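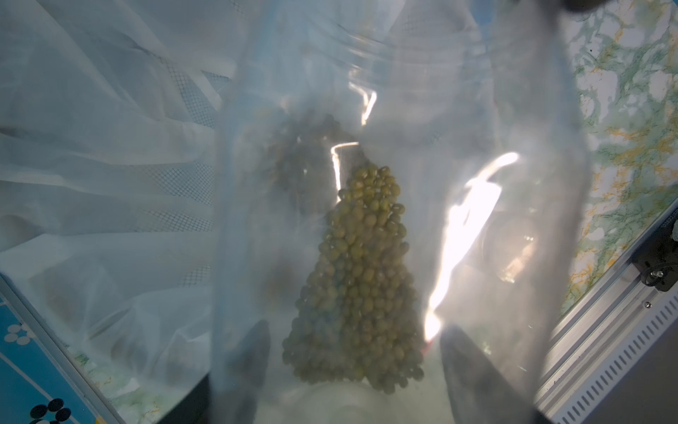 3 min read

Decanting dry beans with a rented pair of robot arms (and what I'd do differently)

Posted July 9, 2021

I've been pouring beans out of plastic bags my whole adult life and I still send a few under the stove every time. So when Urnix started offering its two-arm countertop kit by the month, I signed up mostly out of nosiness! The plan is $209 a month with a 20-day trial, and you get both arms, the cameras, the front rail and a tablet with the Fekero software on it. I used it for jars, bags, bin liners and general pantry fuss. Mung beans got the most attention, as I buy a lot of them.

Setup first. The arms bolt to the rail with black mounting plates, and you want that rail dead level. Mine sat crooked on the old counter and the left arm kept reaching short until I shimmed it with cardboard. Save yourself an evening and check it with a spirit level before you plug anything in.

Bags are the hard part. A soft bag folds over on itself, the beans slump down into a corner, and shiny plastic throws glare right back at the cameras. A few things that help:

Pinch low. Grip the bag near the bottom corner, under the beans, if you want to steady it.

Turn off the overhead light and use a lamp from the side. The wrist cameras get along much better with fewer white streaks.

Snip a corner for small beans. Leave the top wide open for anything bigger than a chickpea.

Fold the liner well down over the rim of the bin. Both grippers need a smooth edge to work around, and a floppy one gets dragged in.

Keep lids away from the pouring side. I lost a good jar lid into a bin liner and had to go in after it up to the elbow.

I also tried the Zervas silicone finger sleeves, sold separately. They're nice on glass and a nuisance on plastic film, where they cling and won't let go (I ended up peeling the bag off by hand, twice). Leave them off for bags, put them on for jars.

Light plastic jars want a gentle grip. There's a squeeze setting in the software that goes up to 100, and I keep it at 31 for thin plastic. Any higher and the walls start to bow, and then the mouth goes oval and the beans go everywhere except where you're aiming.

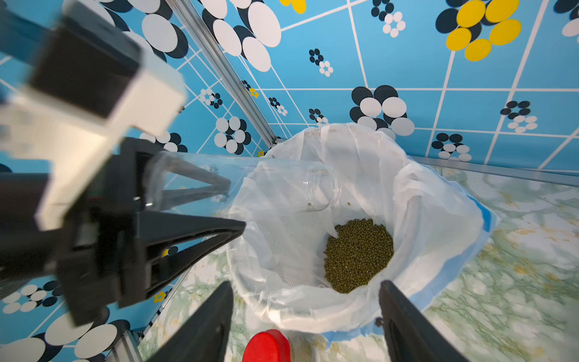
Can I leave the arms running while I'm out of the kitchen?

I wouldn't. Stay within reach of the stop button, the way you'd stay near a pan of hot oil, and let the arms finish a pour before you put your hands anywhere near.

For cleanup, wipe the fingers with a barely damp cloth and go over the joints with a dry paintbrush. Bean dust gets into everything, and the vent holes on those black joint housings seem to be its favorite place to settle. Don't spray cleaner anywhere near the cables. And do loop the cables generously! If they're tied too tight they pull when an arm stretches toward the back wall, and the whole wrist twists a little on the way down.

Then there's the service side. Urnix handed me off to Undus for support, and they were patient with me, although they did ask for the same serial number three times. Returns go through them as well, and you pay the shipping. The box is heavy. Keep all the foam.

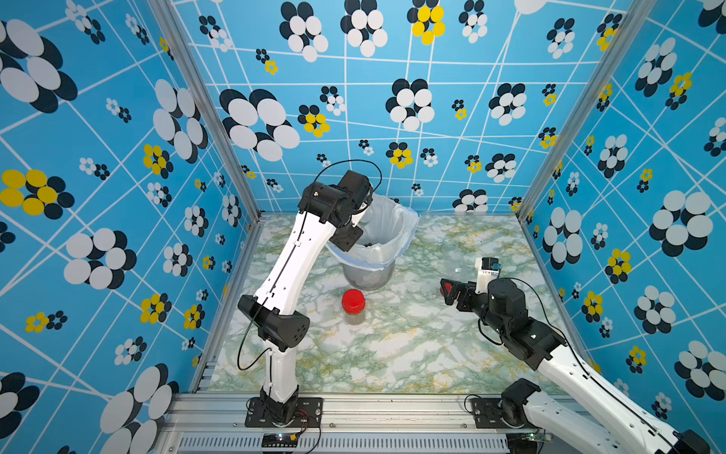
A reader wrote in to say that she'd had the same kit since October and would skip it for beans altogether, since a wide canning funnel does the job in a minute, but that she wouldn't part with it for holding bags open while she fills them. She also puts a rimmed baking sheet under everything, so the strays stay put.

I've started doing the baking sheet too, and I think she has a point about the funnel. For one bag of beans, use the funnel. If you put up a whole shelf of dry goods at a time, or your wrists complain about heavy jars the way mine do, the trial is worth a go. Ask for the second rail clamp when you order. It's free, but they don't put it in the box unless you ask.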